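Sun 16 June

Second weekend of reading the Hadodell supplier agreement. I have reached page 12, where "partner" is finally defined, and it seems to mean anyone who pays for the shelf and carries the blame for what is on it.

In March they told us the grocery app would never stock its own goods. Now there is a warehouse at Flokcombe with their name over the loading dock, and Karker has already lost 200 lines to it. Karker took this well in public. In private they sent us an email with no greeting.

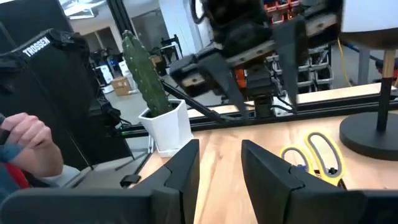

Moussa Grocers — Online Orders Desk

I suppose I should be worried for the desk. We pick, we pack, we hand it to a driver in Hadodell's jacket, and the customer thanks Hadodell. Last month we did some 500 orders that way and I could not swear that a single shopper knows we exist. One did write in to complain about a bruised melon, so that's one.

The new terms raise the commission and call it a growth contribution. They also want our sales by item, every night, in a tidy file. I asked what the file was for and got a link to a page about insights. If I wanted to open a warehouse and skip the grocers, that is exactly the file I would ask for, but I have a suspicious nature and work in produce.

Our own delivery van comes up again at the Tuesday meeting. It has come up at the last 5 meetings. Everyone is for the van until the insurance quote goes around, and then we talk about parking.

Must remember to ask who signed the first agreement. I have a bad feeling it was me.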